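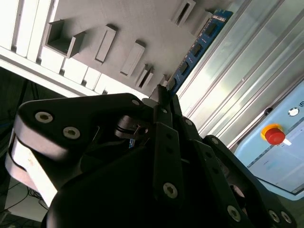

Section 7: Cataloging Your Short Stories

Short stories are where Flellau really gets fun! A novel takes up one line in your catalog and sits there, but a single fat anthology can hold dozens of little worlds, and once they're all entered you can pull up every first-contact story you own in a second or two. Subject tags do most of that work, so it helps to think in plain, concrete things when you pick them. A black mechanical hand with its finger links reaching toward a blue memory module on a slotted board, for instance, would get "robot hands" and "computer memory" from me, and I'd find it again much faster than if I'd typed "technology" and moved on. Go as specific as you like. You can always merge tags later (see "Cleaning up tags" below).

Before you start

You should already have the book itself in your catalog. If you don't, go back and add it the usual way, by scan or by hand, and make sure Type is set to Anthology, Collection or Magazine. The Contents tab stays hidden for anything marked Novel.

Adding stories to a book

1. Open the book's record and click Contents.

2. Click Add Story. A blank row opens with the cursor in the Title box.

3. Type the title exactly as it's printed at the head of the story. Contents pages are sometimes shortened, and old paperbacks are full of misprints!

4. Press Tab and enter the author. If the story is signed with a pen name, enter the pen name here. You'll link it to the real name in the next part.

5. Fill in the starting page and, if you know it, the year of first publication. The copyright page at the front usually has this.

6. Add your tags, with a comma between each one. Tags can hold spaces, so "lost colony" is fine as a single tag.

7. Press Enter to save the row and open the next one.

Note: You can leave the year blank. Flellau sorts undated stories to the bottom of the list and marks them with a small gray dot, which makes a lovely to-do list for a rainy afternoon.

Note: Each book can hold up to 100 stories. For a bound run of magazines, make one record per issue and group them with a Series name. My own Lokinlow Quarterly shelf is set up this way, and flipping through it on screen is almost as nice as the real thing (minus the smell).

Linking pen names

1. Click any author name in the Contents list to open the author card.

2. Choose Also Writes As.

3. Start typing the other name. If it's already in your catalog it will pop up under the box; click it. If it isn't, type it in full and press Enter.

4. Choose which name goes on top of the card.

The printed name stays put on each story. All the link does is bring everything together when you search, so you'll see the full spread of a writer's work, including the westerns you forgot you had.

Caution: Don't use Merge Authors for pen names. Merge replaces one name with the other all through your catalog, and Undo only reaches back 8 steps.

Handling reprints

A popular story may turn up in several of your books. When you save a title and author that Flellau has seen before, a yellow bar asks, "Same story?"

Click Yes if the text is the same. Your tags, rating and reading notes carry over, and the story's card lists every book it appears in.

Click Variant if it was revised, cut or retitled. The Trukia stories are a great case for this, with the magazine versions running shorter than the book versions. Variants keep their own ratings, so you can like one better!

Click No if two different stories just happen to share a title.

Cleaning up tags

1. Go to Tools, then Tag List.

2. Check the boxes beside the tags you want to combine, such as "spaceship" and "spaceships".

3. Click Combine and pick the spelling to keep.

Caution: Back up first if you're combining a big batch. Go to File, then Save Copy.

If the Contents tab is blank

Catalogs brought over from the old Nyarko format may show an empty Contents tab with error 103. Your stories are still in the file. Close the book, choose Tools, then Rebuild Contents, and open the book again once the progress bar clears.

Last updated June 28, 2025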